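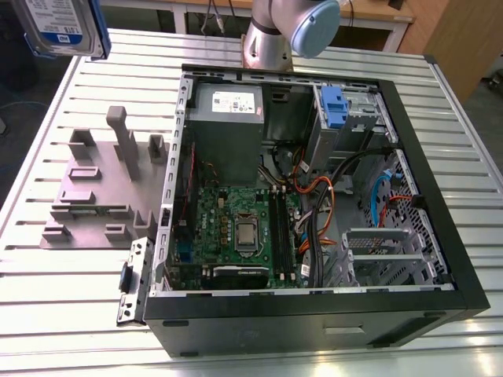 Old Dell tower on its side, cover off, CPU showing and both memory slots empty.

Questions I get about taking apart old computers

Do I have to lay the tower down?
I always do! Standing up, it wobbles every time you lean on a connector, and screws vanish into the bottom of the case (ask me how I know). Flat on a solid table you can see everything at once.

What do I do before I open it?
Shut it down, pull the power cord, then hold the power button for 30 seconds. Touch bare metal on the case before you reach in. And please leave the power supply box closed – there's nothing in there you need.

How do I keep track of all those cables?
Take a picture first, then tag both ends with masking tape. The thin red and blue ones look so obvious until you've unplugged them and gone to make lunch.

The cooler is off. Can I turn it on just to check?
Nope, not even for a second. Clean off the old paste, put on a fresh dab, and get the cooler back on first.

Is the memory worth saving?
Usually, yes. I keep mine in a cookie tin. If your board has 2 slots, try for a matching pair.

Where do you take the leftovers?
The drop-off counter at Usside takes boards and wiring, and it opens at 9. Bokel is closer to me, but they only want whole machines. Vulham used to take both, but I haven't been over there since February, so call before you load up the car.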